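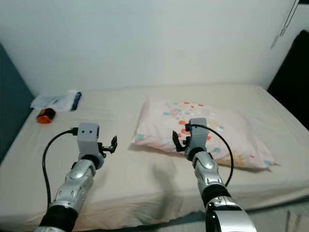
Sleep Hours and Study Habits in Ruawai Student Housing

Prepared by Kadri Urbonaitė and Brodie Tautahi
Supervisor: Remedios Villanueva

1. Purpose

This report examines whether first-year students living in shared housing sleep less during assessment periods, and which conditions they hold responsible. The work was carried out in September as part of the Community Health course.

2. Method

A paper survey was delivered to 400 students in the Ruawai and Doklow residences. Completed forms were received from 200. A smaller group of 16 students also kept a sleep diary, recording the time they went to bed, the time they woke and any naps taken during the day. Names were removed before the diaries were read.

3. Findings

Noise in hallways was the complaint named most often, followed by early deliveries at the Doklow entrance. Students with morning classes reported shorter nights than those whose classes began after noon. Several diary keepers wrote that they studied in bed for lack of desk space.

4. Limits

Half of the forms were not returned, and sleep times were reported by the students themselves. Residents of Adadari were not surveyed.

5. Recommendations

Quiet hours should begin at 10 p.m. during assessment periods. Study rooms in both residences should remain open until midnight.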